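Cundommont Ltd
Minutes of the overseas office planning meeting, November
Start: 2.15 pm

Present: Marlies Wyss (chair), Jarmo Kemppainen, Rahel Prantl, Wahyudi Hutapea (minutes)
Apologies: none

1. Last minutes
Agreed with one correction. The Drernura lease is for 38 months.

2. Bank account and currency
JK has met two banks. The first wants a local director before it will open an account. The second will accept a foreign director but charges 415 euros to set up. Agreed to go with the second. MW to sign the forms.
RP asked which currency we will invoice in. Euros for the first year, then look again.

3. Shipping and customs
WH reported that 19 cartons of samples were held at customs because the commodity codes on the invoice were wrong. Storage came to 972 euros. Aebischer, our forwarder, will check codes before each shipment from now on. RP wants this in writing. 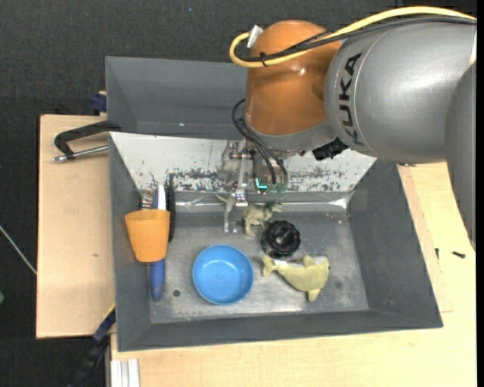 JK asked if the storage bill could be claimed back. WH thinks not but will ask.

4. Distributor
Beria has sent back the draft agreement. They want sole rights for the whole country. MW is not willing to give this without a minimum order. RP to redraft clause 6 and send it round.

5. Any other business
Translated price list still outstanding (JK).

Meeting closed 3.40 pm. Next meeting once Beria has replied.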